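Torville stellt Deckensanierung in Bestandsbüros auf modulares Akustiksystem um

Serketti liefert Absorber für 132 Räume – Montage im laufenden Betrieb

Der Gebäudebetreiber Torville rüstet seine Büroflächen mit dem Akustiksystem Okoth des Herstellers Serketti nach. Der Auftrag umfasst 132 Räume an 5 Standorten. Die Arbeiten beginnen im September und werden abschnittsweise ausgeführt.

Okoth besteht aus abgehängten Absorberelementen, die ohne Eingriff in die tragende Konstruktion befestigt werden. Vorhandene Leitungswege bleiben zugänglich, eine geschlossene Unterdecke entfällt. Die Elemente lassen sich einzeln lösen und nach Wartungsarbeiten wieder einsetzen.

„In Räumen mit offener Decke entscheidet die Lage der Leitungen über das Raster“, erklärt Raili Kallio, Projektleiterin bei Serketti. „Wir nehmen deshalb jeden Raum einzeln auf und legen die Abhängepunkte erst danach fest.“

Für die Nachhallmessungen vor und nach dem Einbau ist das Ingenieurbüro Tridlow zuständig. Gemessen wird jeweils im möblierten Zustand. Die Auswertung verantwortet Skarphéðinn Ladefoged. 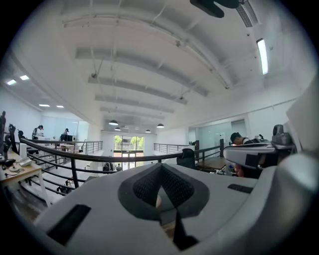 Die Montage erfolgt werktags ab 18 Uhr, mittwochs findet die Abnahme der fertiggestellten Abschnitte statt. Je Abschnitt sind sieben Arbeitstage vorgesehen, davon zwei für Messung und Dokumentation. Beleuchtung und Brandmelder werden nicht versetzt. Sollte ein Melder durch ein Element verdeckt werden, wird das Raster angepasst – die Freigabe erteilt der Betreiber.

Pressekontakt: Jayanthi Joseph, Serketti, Unternehmenskommunikation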